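## 4. Changes in the work at the Drinley site

### 4.1 Setting and staff

The Drinley site handles returned goods for Stalto and two smaller retailers. At the time of the study 14 people worked in the returns room across two shifts. All had been there before the first robot arrived in February, and all agreed to be interviewed. Most were interviewed twice, once in the first weeks and once towards the end of the study.

Before the change, one person opened a parcel, checked the item against the return slip, folded or repacked it, and sent it to a shelf. The whole task belonged to that person. After the change it was split. Staff still opened parcels and made the decision about condition, but the folding and repacking of soft items was passed to a two-handed robot supplied by Güneş and run with the Allness control software. Staff at the robot station set it up, watched it and stepped in when it stopped.

### 4.2 Working next to the hands

The robot's hands were the part of the system staff talked about most. Several said they had expected grippers of the kind used on the packing line, with two flat jaws, and were surprised to be working beside separate fingers and a thumb. The fingers were also what they learned to read. With practice, staff could often tell from the position of the fingertips that a grasp was going to fail, and would reach for the pause button before the software raised a fault. None of this was in the training, which took half a day and dealt mainly with the screen and the safety stops. Figure 3 shows the fingers of one hand hanging from a dark fabric sleeve, with the thumb of the other hand in the foreground.
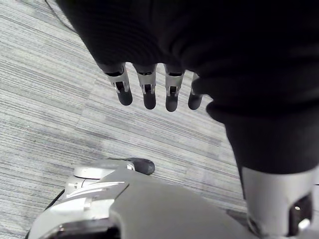 **Figure 3.** Hands of the robot, close view. The fingers have silver middle segments and dark, rounded fingertip pads.

Looking after the hands became a job in its own right. Fingertip pads had to be wiped at the start of each shift and checked for wear. Sleeves had to be pulled straight so that loose fabric did not bunch over the fingers. These tasks were not in anyone's job description during the first two months. They were done by whoever was nearest, and on the late shift this was usually the same two people. Both raised it in interview. One said she did not mind the work but did mind that it was invisible on the shift sheet, where her parcel count simply looked lower than before.

The site manager added a line for hand care to the sheet in the third month. Complaints on this point then stopped, although the late shift continued to do more of it — the robot was used more heavily in the evening.

### 4.3 Pace and stoppages

The Allness log recorded 1,744 handling cycles over the period we observed. Of these, 1,208 were completed without a person stepping in. The rest were paused by staff, stopped by the software, or finished by hand. We did not try to judge whether each pause was needed, and the log does not separate a pause made out of caution from one made to clear a dropped item.

Staff described the stoppages as more tiring than the figures suggest. The old work was steady. The new work left them waiting for short periods that were too brief to use for anything else, and then asked for quick attention. More than 50 of the comments we coded were about this pattern. Some staff dealt with it by opening parcels between stoppages, which the written procedure did not allow but supervisors accepted. Others preferred to stand and watch. The second group reported more boredom and fewer sore wrists.

### 4.4 Skill and standing

Opinions on skill were divided. Staff who had been known as fast folders felt that something they were good at no longer counted. Staff who had found the folding hard on their hands were glad to see it go. Both groups agreed that judging the condition of an item was now the main part of the job, and that it was not paid any differently.

A smaller point concerns who was asked for advice. When the robot failed on a new type of item, the Güneş engineers first worked from recordings alone. Later they began to ask the shift how the item would be folded by hand, and changed the grasp order for knitwear after one such talk. Staff mentioned this often and in favourable terms. It took very little of their time, and several said it was the only part of the project in which their earlier experience had been used.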